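Week 3 notes - after the armies left (supply, debt, who paid)
14 shares 3 comments

Course handout, Petro Fedoruk. Read before seminar. Bring the Collet extract, I won't have spares.

Where we got to last time: the siege of Arnance ends, garrison marches out with its flags, town council signs everything put in front of it. Textbooks stop there. We start there.

1. Food

Main problem in the first month. Two armies had eaten the valley down to seed grain. Mills at Flinda still standing but no mules to carry flour, both sides had requisitioned them. Council minutes talk about bread nearly every sitting. Look for:
- price fixed by the council, ignored by bakers
- salt running short before flour does (why? think about meat, think about August)
- fines for selling army biscuit, which means people had army biscuit
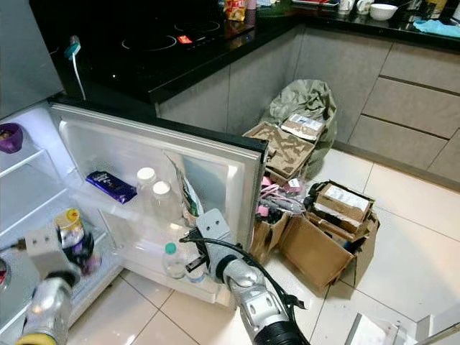
Don't read the fines as proof of a big black market. Could be a few bakers fined over and over. Collet makes this point in his second chapter and I think he's right, though he then forgets it in the fourth.

2. Billets and the wounded

The convent took in 291 wounded from both sides. That's the abbess's figure, from her petition for money, so be careful with it. She wanted repayment per head. The surgeon's own list is shorter but it starts late and is missing 2 leaves.

Ordinary houses took the rest. Householders were promised receipts. Some got them, many got a verbal promise from a sergeant who was gone by morning. The receipts that survive are nearly all from the better streets. Does that mean richer houses took more men? Or just that they knew to ask for paper, and had a dry chest to keep it in? Discuss. 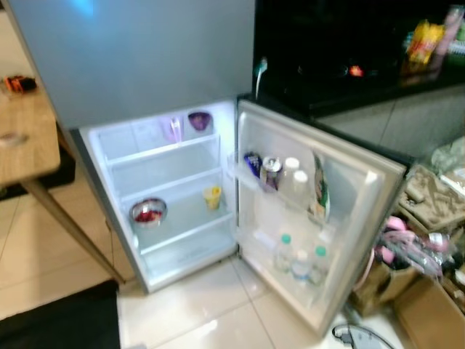

Also the language problem. Half the receipts were written in a langauge the householder couldn't read. One widow presented hers for payment and found it was a note about a lame horse. She got paid for the horse.

3. Orakzai's contract

Supplier to the winning side. Contract says cash on delivery, he was delivering on credit by the second week. When the army moved off he was owed for flour, oats, boots, cartage. Spent years writing letters. The letters are the best source we have for prices, but remeber he is adding things up in his own favor.

Compare his oat price with the council's. His is 70 percent higher. Some of that is real (he had to haul from the coast), some isn't. Have a go at splitting the two, rough numbers fine.
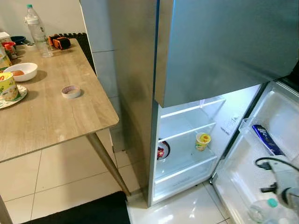 4. Fultetti and the burned farms

Village up the valley, burned on the retreat. No minutes, no receipts, only the tax roll. Households listed before, then a blank, then some of the same names back with half the land. Use it next to the parish register if you can stand the handwriting.

Reading for next week: Florian Collet, chapters 2 and 4. Skip the maps, the river is in the wrong place on the first one.

Essay titles go up Friday. One side of notes per person for seminar, handwritten ok.

3 comments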